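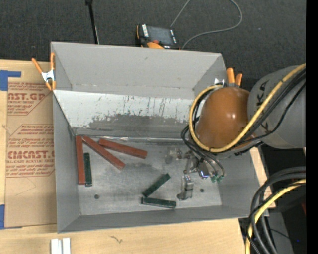 Subject: Re: Prisoven bin-picking kit, worth the money?

Hello all,

On the list last night, a member at Grikholm wrote:

> We've been offered the Prisoven kit on a 29 day trial and I'd love to hear
> from anyone who has lived with one. Mostly we want to know whether it copes
> with parts lying across each other, and how long it took you to get set up.
> The brochure is lovely but it doesn't say much about either.

I've been meaning to write something up about ours since January, so thank you for the nudge, and forgive me if I ramble a bit (I usually do).

We took the kit with the gripper, the software and a year of support from Jafarzadeh, who are the dealers for it round here. The box says you'll be picking within the afternoon. It took us 18 hours spread over far too many evenings, and most of that went on calibration and on finding somewhere for the cables to go. Leave them more slack than the manual suggests, and then look at them again with the arm at full stretch.

As for overlapping parts, we've been using plain wooden blocks, three reddish-brown and three dark green, in a shallow grey bin with sloping sides. Do clamp your bin to the table! We use orange spring clamps at the corners, and they come off quickly when you want to swap bins over. One block resting across another is a good test to begin with, and the kit handles it better than I'd feared - it goes for the top one first nearly every time. We did a run of 100 picks before I felt ready to trust it, and I'd say the same to you, do the hundred before you show it to anybody senior. Where it still struggles is with a block lying close along a sloping wall, and the support people have been kind but vague about that.

The other thing I'd mention is the licence. The basic one stops at 1000 stored picks, and after that you either clear the log or pay for the next level up. We clear the log, which is a nuisance but a free one.

Before you sign, do ask about Grostorari as well. Their kit is dearer and I've only seen it on a stand at a show, but the fingers looked easier to change than ours, and I'd be very glad to hear from anyone here who has one running.

Happy to send over our settings if they'd be of use. Which arm are you planning to put it on?

All the best from a rather chilly workshop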